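Secondhand shop Foneck reopened on February 10, 2009, after a two-week closure, with a larger section for desks, lamps and craft supplies.

Owner Oriana Farías said the shop took in 40 lamps over the winter and has rewired 12 of them. Prices start at $7. 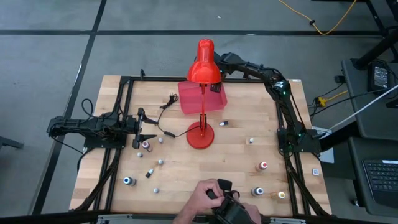 A red desk lamp and a plastic bin at Foneck.

The new section takes up the former stockroom behind the register. Small goods for hobby tables – dropper bottles, bins, hand tools – are sold there by the piece, and shoppers may try a lamp before paying. 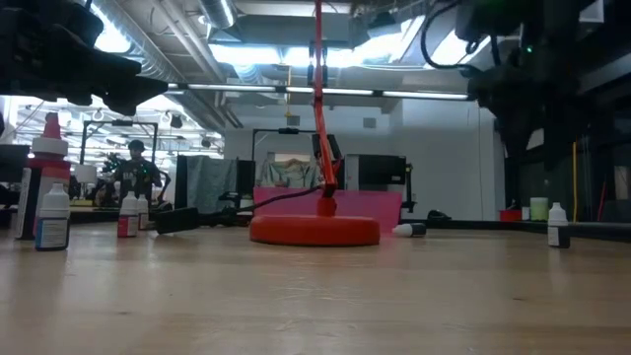

Farías said she wants people to be able to set up a work table in one trip. "Most of them come in for a lamp and then remember the other things they need," she said.

The shop will accept donated lamps through the end of February. Cords must be intact, and each household may bring up to two.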